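Seven fingers and a cable problem

Aug 23, 2025

I went in wanting to dislike the hand. I should say that first, so you can discount whatever follows by the proper amount.

Regular readers know where I stand on grippers. Two flat jaws, rubber on the insides, a motor that can tell you how hard it is squeezing. I have been running a Jolard parallel gripper since January and it has cost me one belt and one evening. When Ishbel Skinner wrote to offer me a day with the Windora hand, fingers and all, my answer was that I'd come if I could bring the Jolard numbers with me and if I could pick the objects. She said yes to both, which I hadn't planned for.

The two things I cared about were flat stuff and slots. Thin cards lying flat are miserable for any gripper, and people who sell hands like to show you a hand holding an apple. I have never once needed a robot to hold an apple. I need it to take a card off a surface and put it in a compartment without folding it.

The other question was the wrist camera. Kenneth McIver has been telling me for ages that I place mine badly, too far back, so that the forearm eats the picture. I assumed the people who build these arms for a living would do better. 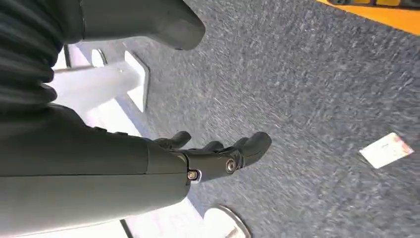
Wrist camera, arm held over the carpet. The card is off to the right.

Well. Look how much of that is forearm. The fingers get a small patch near the middle, the carpet gets the rest, and the card I wanted to talk about is way over on the other side with nothing near it. I'm not saying it can't be used. The fingertips are visible, you can tell how far they're curled, and the screw heads at the joints are bright enough that I'd be tempted to use them as markers. But the speckled carpet is going to give any cheap edge detector a bad time, and there's a white surface behind the arm that is very nearly blown out. My exposure settings would hate it. Kenneth, if you're reading, this isn't an apology, but I did think of you.

On to the comparison. I asked for 20 tries per object, same as I did at home, with the arm returning to a rest pose between tries. The controller was a Jiller, the older model, and I have opinions about it that I'll keep for another post (the short one: the emergency stop is fine, the menus are a punishment).

Flat card on carpet: the hand managed 7. The Jolard, on my own floor at home, managed 2. So the hand won, and I'll print that in plain type. I'd still ask what anyone is supposed to do with a success rate of seven in twenty. The fingers slide over the edge, the carpet pile gives a little, and the card skates. When it works it looks wonderful, and I suspect that's why so many videos of this sort are nine seconds long.

We moved up to the desk after that. Harder surface, better odds, and a plywood organizer with open compartments to use as the target.

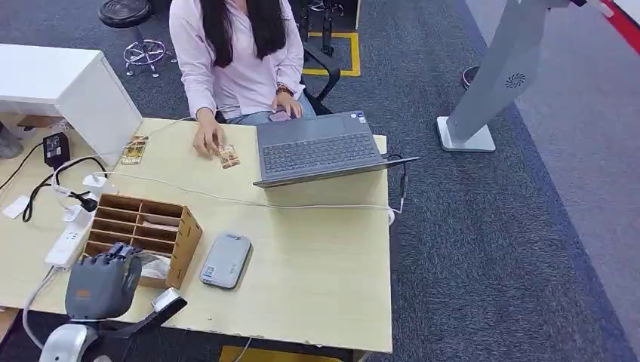

Desk setup from the head camera. Hand at bottom left, organizer box in front of it.

My main complaint about the desk is cables. There's a white one curving up from the arm itself, another running right across under the front of the laptop, a black one looping over the left side, and a power strip along the edge. Jointed fingers have gaps, and gaps catch on things. Flat jaws mostly don't. Anyone who has had a gripper close on its own lead will know the particular silence that follows.

I don't have a proper number for the slots. We kept changing the approach angle, and once you do that you're tuning, and I refuse to put tuning runs in a table next to the real ones. Ishbel thinks I'm being stubborn about this. Her view is that 500 grasps with small changes would tell me more than twenty identical ones. She may have a point, though it's a convenient point for somebody whose surname is on the door. Skinner is a small shop and she was generous with the hours, so take that as grumbling and nothing worse.

What I did like was the head camera. From up there you get the hand, the box and most of the desk in one go, and I could judge the approach far better than from the wrist. If I had to give one of the two cameras up, it would be the wrist one, and I'd have argued the opposite a week ago.

Would I swap the Jolard for the Windora? No. I'd borrow it again, with a plain mat on the floor and the cables taped down, and I'd want the wrist camera moved forward before anyone pressed start. Raw counts are in the usual spreadsheet. The slot column is blank on purpose, so please don't write to me about it.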